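[desk-and-drawer] Re: Re: Keyboard trays and pull-out drawers, is it worth fixing them?

From: list member, Lesbridge
To: desk-and-drawer list
Time: 9:40 pm

On the list in April, a member in Punmont wrote:

> I've now done three of these white desks with the wide tray under the
> top, and my advice to anybody with a sagging one is the same each time.
> Take the tray out, throw away the runners that came with it, and put in
> a pair of ball-bearing slides. It's an afternoon's work and the tray
> will carry anything you like afterward. The Amini slides are the ones I
> use. People who tell you to just tighten the screws are wasting your
> time. The screws are never the problem. The runner is thin, it bends,
> and once it has bent it stays bent.
>
> While you're at it, clear the desk properly. Everything off the top,
> everything out of the side drawers, wipe down, and put back only what
> you used in the last week. I promise you won't miss the rest.

I've been chewing on this for a while and I don't buy it, or I buy maybe a third of it.

Start with "the screws are never the problem." I have a desk of the same general type. White top, a stack of drawers down the left side, shallow tray under the part where your knees go. The tray had been dropping at the front for months, enough that a pencil would roll toward you when you pulled it open. I was all set to order slides. Then I got down on the floor with a flashlight and looked at it from underneath, and of the screws holding the right-hand runner, 2 were backed out so far I could turn them with my fingers. I snugged them up by hand with a small screwdriver. The droop went away. That was in the winter and it hasn't come back.

Maybe it will. I'm not claiming it's a permanent repair, and chipboard being what it is I wouldn't be shocked to be under there again next year. But the cost was zero and it took less time than reading the reviews on the slides. I'd want somebody to at least try that before they start pulling hardware off.

Then the slides themselves. I did look into them, and here is what bothered me. The ball-bearing kind are thicker than the cheap runners. On my desk the gap on each side of the tray is 13 mm at the widest, and I measured it in several places because I didn't trust the first reading. It gets tighter toward the back on the left, where the drawer unit is. So a slide that fits at the front may bind at the back, and then you're planing the side of a tray that's covered in white film, and once you break the film the edge starts to flake. The Punmont message doesn't mention any of this. Was the gap bigger on all three desks? Did the trays get cut down? I'd like to know before I recommend it to my sister, who has the same desk and less patience.

"Will carry anything you like" I simply don't believe. The slide may be rated for a big load. The tray bottom isn't. On mine the bottom is a thin panel sitting in a groove, and you could hang it off a bridge girder and the panel would still pop out of the groove if you leaned on it. I keep light things in there and I'd go on keeping light things in there with any slide you care to name.

Somebody else on the thread (sorry, I deleted the message) suggested the Rindeo felt strips for the runners to quiet the scraping. I tried them. They're fine for as long as they stay stuck on. One of mine came off in 7 weeks and went down the back of the drawers, and getting it out was more trouble than the scraping ever was. Candle wax did as well and I had a candle.

Now the clearing-out part, where I disagree more.

I did it. I took the advice at its word, everything off, everything out, wiped down, back on with only what I'd used in a week. The result looked very nice and was irritating to live with. I hadn't used the stapler that week, so the stapler went into a box in the closet, and the following morning I needed the stapler. Same with the tape. Same with the little screwdriver, which I'd have told you I never touch, except that it's what I use for battery covers, the hinge on my glasses, and now the tray screws. A week is the wrong length of time for a desk. Plenty of what a desk is for comes up once a month.

I also don't see why everything has to come off at one go. With the whole lot on the floor you get tired halfway and the second half goes back any old way. I do one drawer, stop, and do another one some other evening. The top I barely touch. I've got things standing along the back of it that I like looking at, and a cup, and what looks like a plug, and I don't consider that a mess. It's a desk with somebody at it.

The one habit I've ended up with is that the tray gets a single tool and stays otherwise bare. I know that sounds like I'm conceding the point to the minimalists. It's a practical matter on my desk. Anything with height to it catches on the underside of the top when you push the tray in, and a pile of loose stuff slides to the back where you can't see it and jams the thing from closing. A screwdriver lying flat and pointing toward the back doesn't catch on anything. The pens went to the top side drawer.

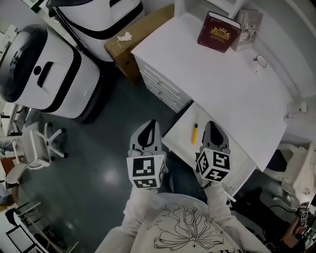 White desk with the tray open, small yellow-handled screwdriver laid lengthwise. Red hardcover and the cup on top.

The book standing up at the far edge is the other thing I'd argue about. The usual line on this list is that books belong on a shelf and a book on a desk is clutter. Propped against a box it takes up very little of the top, and it isn't in the way of anything you'd be doing at the front. If it were lying flat I'd agree with you, because then a second one goes on it and soon you have a stack with a plate on top.

Cables I have no wisdom on. The small white ones end up along the edge by the wall whatever I do. I bought a packet of 48 adhesive clips one time and used four. The adhesive let go of the desk edge in the summer. If somebody has a clip that holds on slick white film through a hot spell I'd like to hear about it, but please say how long it's been up. "Works great" from a person who stuck it on that afternoon is no use to me.

So, questions for Punmont, and I do mean them as questions:

How wide was the gap either side of the tray on the desks you did, front and back?

Did you look at the screws first on any of them? If you did and they were tight and the runner was still bent, I'll take back some of what I said up top.

Did you reinforce the tray bottom at all? I could see gluing a strip along the groove, but I haven't tried it and I don't want to make it worse.

How long ago was the first one done, and is it still running straight?

I'll crawl under my sister's desk next time I'm over there and report whether hers is screws or runner. If it's the runner I may end up buying the slides after all, and you can all remind me of this message.

--
desk-and-drawer mailing list
Please trim quoted text when you reply. To change to digest mode, use the list settings page.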